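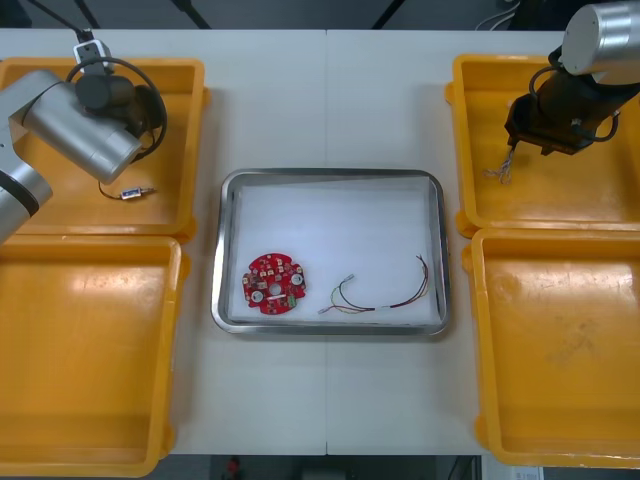 Solveig Løken thinks I'm being fussy. Her note about my last column said a written rule for where each part goes is a waste of paper when the arms can sort circuit boards and wire harnesses all day without one. Fair enough, Solveig, but let me have another go!

My gripe is with the word "done." At Tandar we ran 300 sorting rounds before anyone wrote down what a finished round looked like. Two of us scored the same 20 rounds and we disagreed on a bunch of them (I was the soft grader, I'll admit it). Does a harness draped over the rim of a bin count? I said yes. My coworker said no way.

So I want one page, taped up where people can read it. Which part goes in which bin, what counts as in, and who gets to stop the arms. Also what to do with a wire that's fraying – I'd pull it from the set and log it.

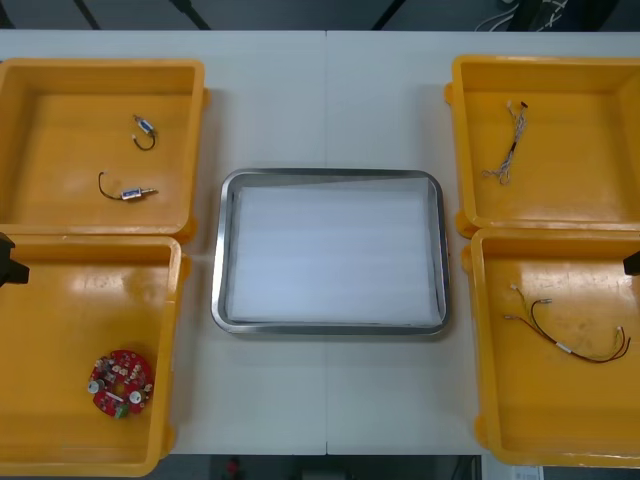 Parts in the yellow bins, with only the liner in the steel tray.

Dadex sent me their version, and it runs to 105 pages. I got through the first chapter over lunch and gave up. One page, please – and put a date on it so we know which one is current.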